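Readme for the Plurkora well water table, revised September.

## What is in it

One CSV, 300 rows, one row per sample. Samples came from 61 private wells near Thorlacius. Columns are well ID, depth, nitrate, hardness and a free-text note. The notes are worth reading before you trust the numbers.

## Where I would be careful

- Nitrate was measured with Kovora strips, read by eye against a color chart. Two people can read the same strip and disagree. I would not build a trend on it.
- Depth is whatever the owner said. Many gave a round number -- which tells you how they got it.
- The "clean" flag came with the older Plollik export. No rule for it was ever written down, so I left it in and ignore it.
- 20 rows have no hardness value. Blank means not tested. It does not mean zero.

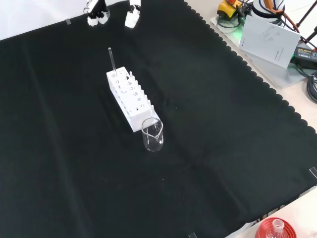
Dark cloth with a scalloped edge in both.

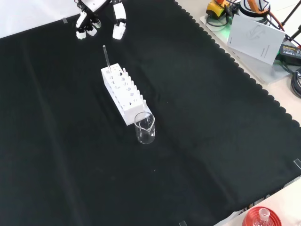 ## Comments on the last version

A reader wrote in that dropping the strip readings would be a mistake, as a rough nitrate number is still better than none for a family deciding whether to pay for a lab test. Maybe so. I kept the column, but a low reading should not talk anyone out of the lab test, and I doubt the strips can tell a safe well from a borderline one.

## Use

Free to copy and change. Keep the notes column if you pass it on. Please do not average wells across the county and call it a map.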